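# About Datgate

Datgate is a robotics workshop and training school on the second floor of the old Brutberg building in Warkberg. We teach people how to set up, run and record data with robot arms and hand-held grippers. We also build small automation cells for local firms, mostly packing and sorting work, and the money from those jobs pays for a good part of the teaching.

Rūta Vaher and Kęstutis Kivi started the company after working together on conveyor controls. At first it was the two of them and one rented room. There are now 28 people on the staff, counting part-time instructors. The floor area is 922 square meters, split between the workshop, two classrooms and the front hall.

## Open days

We hold an open day twice a year, in March and again in the fall. Up to 110 visitors can be in the building at one time, so entry is by time slot. Slots are free. School groups should write to Merike Jankauskaitė at the front office before picking a date, as groups larger than a single class need a second guide.

A visit takes 70 minutes. It starts in the classroom with a short talk on what the machines do and where they are used. After that the group walks through the workshop while the cells are running, and then comes back to the front for the hands-on part. Zane Lūse runs that part and decides what objects are used. She likes things that are hard to hold well: fruit, folded cloth, paper cups, cut flowers. A steel block is easy to pick up and tells you very little. A flower stem bends, slips and bruises, and a visitor who tries to pass one from a gripper to a hand will see the trouble right away.
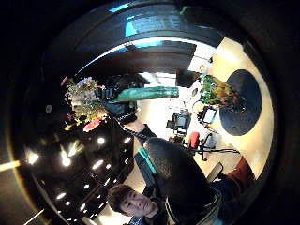
Visitors can try this themselves if they are 12 or older. Long sleeves are fine but loose scarves and necklaces have to come off first. Each person gets a few minutes with the equipment, and the staff member next to them keeps the stop button. We don't lend out equipment on open days, and we don't sell anything.

The recordings from the hands-on part are used in our own courses. Anyone who doesn't want to be recorded can say so at the desk and will be given a yellow badge. People with a yellow badge can still do the full tour.

## Courses

The basic course runs for six weeks, two evenings a week. It covers safety, simple programming, gripper choice and how to write up a fault so that the next shift can use it. There is a test at the end. Most students come from factories in the area and are sent by their employers, but anyone over 18 can sign up.

The second course is on demonstration and recording. Students learn how to carry out a task by hand in a way that can be studied later, which means working at an even pace and not covering the object with your own arm. Raimonds Hunt teaches it. He spent nine years on a packing line and the exercises are taken from there.

## Work for companies

We take on a small number of outside jobs each year. A job starts with a visit to your site, and we bring a written report back within two weeks. If we think a task is better left to people, the report will say so. Our longest-running customer is the Baranauskienė bakery, where two of our cells load trays on the night shift.

## Getting here

Use the courtyard entrance. The elevator is to the left of the stairs and is wide enough for a wheelchair. There is no parking in the courtyard during working hours, but the street behind the building is free after 5 p.m. Bicycles can be left at the rack by the gate.

The office is open Monday to Friday, 9 a.m. to 4 p.m. Questions about courses go to Raimonds Hunt, and questions about company work go to Kęstutis Kivi.

Page last updated Wednesday, May 26, 2021.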